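Gripper Comparison Working Group
Minutes of the meeting held on 11 August 2019, Bundurness site

Chair: Damián Villalobos
Also represented: Tonska (controllers), Belkadi (grippers), Plirley project office
Apologies: none received

1. Minutes of the previous meeting

The minutes were agreed with one correction. Under item 4, "closing force" should read "closing speed". The force figures had not been taken at that point and remain outstanding.

2. Matters arising

2.1 The finger pad drawings requested in April have been received from Belkadi. The mounting hole pattern now agrees with the wrist plate. Action closed.

2.2 The controller firmware note from Tonska is still in draft. The section on restart after a protective stop is missing. Action carried forward.

2.3 The naming of joints in the simulation files and in the controller files has been brought into line. The old names are kept as comments for one more release and will then be removed.

3. Status of the bench trials

3.1 The chair reported that bench work on the first gripper is complete for rigid boxes and upright tins. Cans lying on their side have not been attempted on the bench. The fixture that holds the can at a fixed angle was machined to the wrong drawing and has been sent back.

3.2 Belkadi asked whether the pad wear seen on the bench would be included in the comparison. It was agreed to record wear separately. It will not form part of the score.

3.3 The second gripper cannot be run at full closing speed with the present cable. The connector works loose after repeated wrist rotation. A clamp is to be fitted before any further runs. Until then the speed is limited in the controller and all results are to be marked "limited".

4. Controller timing

4.1 Tonska presented the timing log. The delay between the close command and first finger movement was up to 100 ms, with the longest values found when both arms were moving together. With one arm parked the spread was much narrower.

4.2 The meeting discussed whether the delay arises in the controller or in the network switch. Tonska considered the switch more likely. The chair asked for the test to be repeated with the switch taken out and each arm wired directly. No change to the controller settings is to be made before that result is available.

4.3 It was noted that the simulation applies no delay at all. A fixed value will be added as a parameter so that the two sets of results can be set side by side.

5. Simulation trials

5.1 The project office reported on the two-arm tabletop set-up. The purpose is to check approach angles and finger clearance before bench time is booked. Each run starts with both grippers open and the objects set out in a row between the arms: a small red carton, a can on its side, a long white carton lying down, a short upright tin and a red cube. The cube has no label and is used as the reference object.

5.2 The order of the objects is fixed for the first batch of 200 runs. Belkadi asked for the order to be shuffled in the second batch, as the arm nearer the cube otherwise has the simpler task. Agreed.

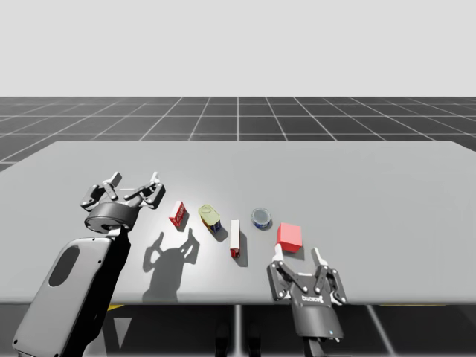
5.3 Contact settings were discussed at some length. Friction between pad and object is at present one value for all surfaces. Tonska proposed separate values for card and metal. The chair was content with this provided that the values are taken from bench measurements and written into the run log. The present results are to be kept, clearly labelled as single-friction.

5.4 A full batch of 2000 runs will not be started until the friction values and the delay parameter are both in place. The project office estimated three days of computing time on the present machine.

5.5 A collision check between the two grippers is switched on for the fingers only. It is to be extended to the gripper bodies and wrists.

6. Actions

Tonska: complete the firmware note, including restart after a protective stop.
Tonska: repeat the timing test without the switch.
Belkadi: supply pad friction measurements on card and metal.
Belkadi: supply and fit the cable clamp.
Project office: add the delay parameter and extend the collision check.
Chair: chase the replacement can fixture.

7. Any other business

Plirley asked for raw logs to be stored with the controller version in the folder name. Agreed with immediate effect. Older folders need not be renamed.

The next meeting will be called once the timing results have been circulated.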